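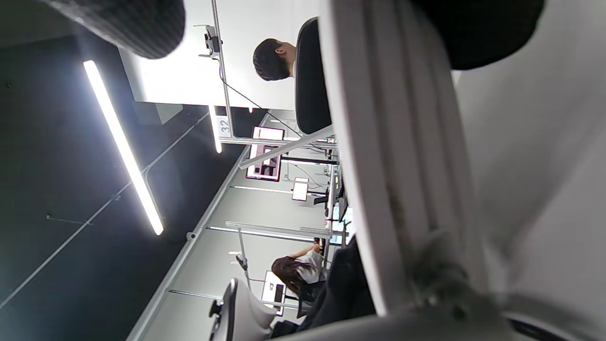
Workstation room, Fluststead office, row with pole 32. Ceiling light and cable at the pole.

Home | Checklists | Rooms | Electrical | Archive | Contact

WORKSTATION ROOM, INSPECTION CHECKLIST WITH COMMENTS
Site: Cilano, Fluststead
Date of inspection: September 1, 2018
Inspected by: Ertuğrul Çınar
Received by: Jade Sowerby, office manager

Marks used: OK = no action. WATCH = no action now, look again at next inspection. ACTION = must be done, see the comment.

1. CEILING AND LIGHTING

1.1 Linear LED lights are working, no flicker: OK
Comment: I stood under each light for one minute. The light is strong and even. In July there was one complaint of flicker near the door, I could not find it again.

1.2 Light fittings are firmly fixed: OK

1.3 Conduit on ceiling has all its clips: WATCH
Comment: One clip is a little open at the corner side. The conduit does not move when I push it with the pole. Parisi has the ceiling drawing, please ask them for a copy, mine is the old one.

1.4 Dome-shaped fixture on the wall is clean and not covered: OK
Comment: The fixture is high on the gray wall, near the ceiling. Please do not hang anything in front of it. The room list gives no name to it, so I wrote only "dome". Jade, can you tell me the correct name for the list?

1.5 Dark ceiling paint, peeling or stains: OK

2. WORKSTATION POLES AND SCREENS

2.1 Every pole has a readable number plate: OK
Comment: Plate 32 is easy to read, dark numbers on white. I like this size very much and I would keep it for the new poles also.

2.2 Clamps on poles are tight: ACTION
Comment: I tried all clamps by hand. At pole 32 the small black mount was good. At the last workstation of the row the clamp turned when I touched it. It must be tightened before somebody uses this place again.

2.3 Cables at poles are secured: ACTION
Comment: The black cable at pole 32 hangs down from the pole in a free curve. It should be tied to the pole at two points, and a little slack left so that the plug is not pulled. I have marked this one with yellow tape after my visit. Zeritent cable ties are in the store cupboard, the long ones are better.

2.4 Screens are stable on their mounts: OK
Comment: Also the small screens which are placed above the bigger ones. I checked the one over the pink-framed monitor two times because it is high, and it did not move.

2.5 Horizontal bars and rails have no sharp ends: WATCH
Comment: The long gray rail has a good finish. One end cap on another bar is loose but still there. Please order four caps, so we have spare.

3. SEATING

3.1 Office chairs, backrest locks in position: OK
Comment: I did not ask people to stand up when they were working. These chairs I checked at lunch time. The black chairs with high back all lock well.

3.2 Chair wheels and gas lift: WATCH
Comment: One chair goes down slowly by itself. I put a paper label on it.

3.3 Free space behind the chair, minimum 600 mm: OK
Comment: Measured with the chair in use position. It is enough, but bags must not be put there.

4. WALLS, FLOOR AND WAY OUT

4.1 Walkway along the wall is free: OK

4.2 Floor sockets closed when not used: ACTION
Comment: Two were open. I closed them, but please speak about it with the team, it was the same at the last inspection.

4.3 Exit door opens fully: OK

4.4 Fire extinguisher in date: OK
Comment: The tag is difficult to read, but the date is good.

SUMMARY OF ACTIONS
2.2 Tighten clamp, last workstation. Before next use.
2.3 Tie cable at pole 32. In seven days.
4.2 Remind team about floor sockets. At the next team meeting.

Comment from J. Sowerby: Clamp is done, thank you. I will order the caps and ask Parisi for the drawing. For the dome I have to look in the purchase folder.

Reply, E. Çınar: Received. I leave 1.4 without a name until you write me. For the slow chair, please do not give it away before I look at it again.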